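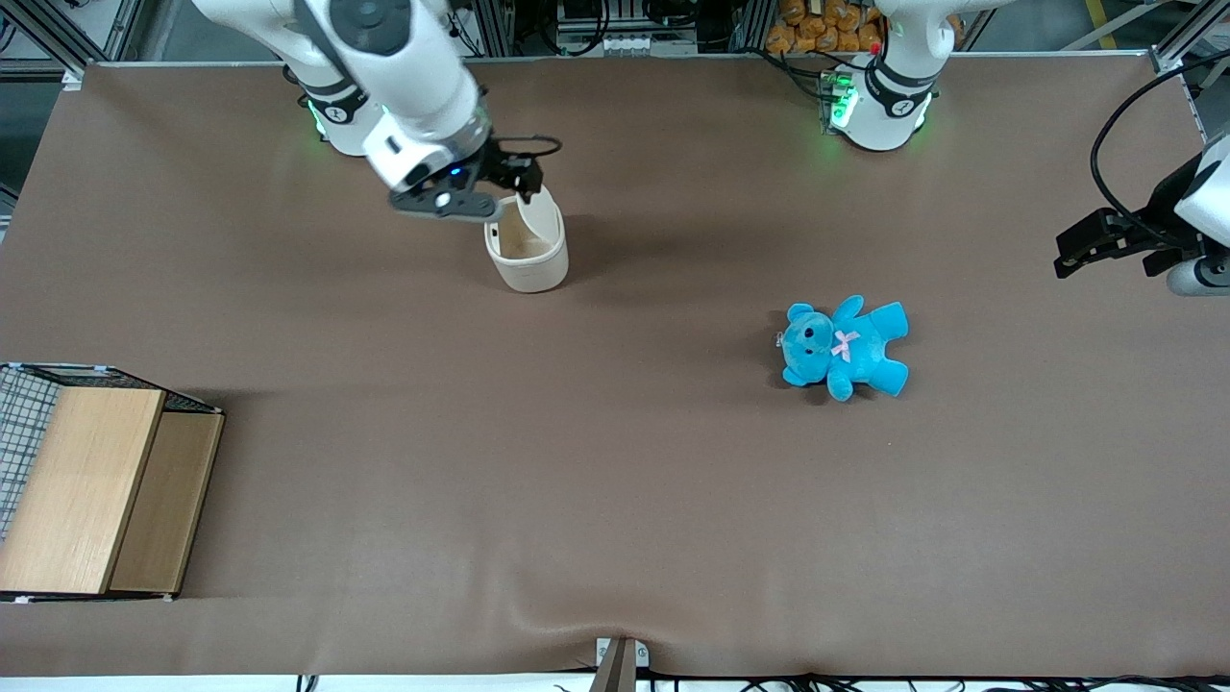

Two-arm demos: how much do you vary the start?

multard_k
We're collecting teleop examples for a tidy-up task on two arms. Soft toy goes in the basket, basket goes in the crate. We have 453 episodes so far and I want to settle the start positions before we record more. At the moment the operator puts the bear down wherever they like and the crate never moves. Is that enough?

Posted Nov 11, 2025

Huleck
No. Move the crate as well, even if only by a hand's width. We left ours taped down until January and the policy learned the spot on the table. Shift the crate and it let go over bare sheet.

grivico_lab
I'd disagree with that. Fix the crate first, get something that works, then add variation. If you change everything at once you can't tell what went wrong. We had a decent baseline from 300 episodes with one crate position.

Huleck
Decent on that one position, though.

grivico_lab
Yes, and that was the point of it.

Antoniuk
Somewhere between the two for me. What bothers me more is the grip on the basket. With one gripper on the rim it tips towards the free side as it comes up. Do your operators always take it with the right arm?

multard_k
Mostly. Knut Teuber does nearly all the recording and he's right-handed, so the left arm does a lot of waiting.

Antoniuk
Then you'll get a policy where the left arm waits. I'd ask for 2 grips, one single-handed and one with both arms, and label them separately.

grivico_lab
Agree on the labels. Keep the failed grasps too – put them in their own folder.

multard_k
OK. Crate stays put for the next batch, both grips, separate labels. After that we move it and I'll post the results in here.

Huleck
I'd still move it now, but fair enough. Log the crate position anyway.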